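Workshop tips: setting up a case-handling practice booth for a two-arm student project

Our club meets in the back half of the Munteanu workshop and runs two arms on one rail. Cases with lids and latches are the exercise this term, and poker sets make good practice pieces. These tips come from our log, tidied up on June 7, 2021 for the people who join in July.

Start with the closed case. Only go on to the small parts inside when both arms can reach the lid without crossing.
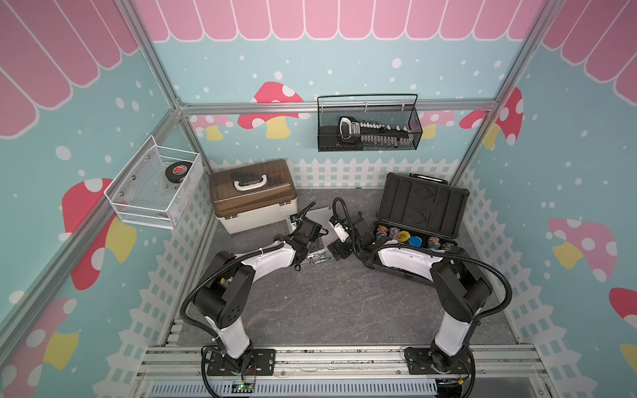 Two arms, two poker cases and a storage box share the floor, with the wall baskets left up. 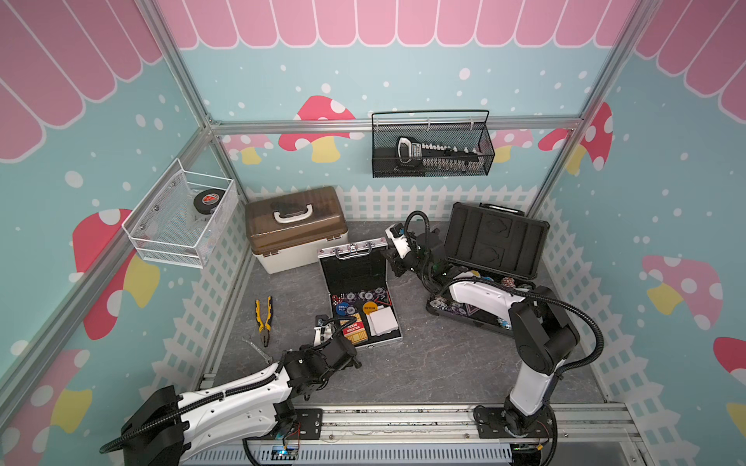

Krystyna Szewczyk wrote back after trying the same exercise with her own group. She said their lids kept falling shut halfway through a run, and that a strip of felt under the back edge of the case did more for them than any change to the program. She also asked that new members learn the latches by hand first.

Felt is a good idea and we have added it to the list.

Layout

Mark the corners of each case on the floor with small bits of masking tape. When a run goes wrong, put the case back on its marks before you change anything else. A case that has crept sideways looks a lot like a bad program.

Leave room behind a case for the lid to swing. Check this by hand with the power off. Some lids go well past upright, and a hinge that is pushed against a wall will lift the whole case.

Cables

Move each arm through its full reach, slowly, before you tie anything down. Cable sleeves need slack at the elbow - more than seems right when the arm is folded. Tie loose wires near the rail back with hook-and-loop strap. Zip ties are fine for wiring you won't touch again, but in a club there isn't much of that.

Latches and lids

Do one latch at a time. Run the left one until it works, write it down, then do the right. For the lid, lift from the middle of the front edge if one arm is working alone. With two arms, start both at the same moment and keep the first part of the lift slow.

A full set of 300 chips makes a case heavy. Take most of them out for the first sessions and put them back in stages.

Cleaning

Wipe the gripper fingers with a barely damp cloth and let them dry. Chips pick up hand grease and get slippery, so wash them in warm water with a drop of dish soap and dry them flat on a towel. Keep playing cards away from the sink. Bent cards go in the practice pile.

Record keeping

Give every run a number, including the bad ones. Oana Dobre keeps our sheet and we are up to run 1319. Write what you changed, one change per run. If you stop early, write that too.

Before you leave

Park both arms, switch off at the wall, and put hand tools back on the bench. The sign-up sheet for the Flavondale meet is by the door and has 14 places.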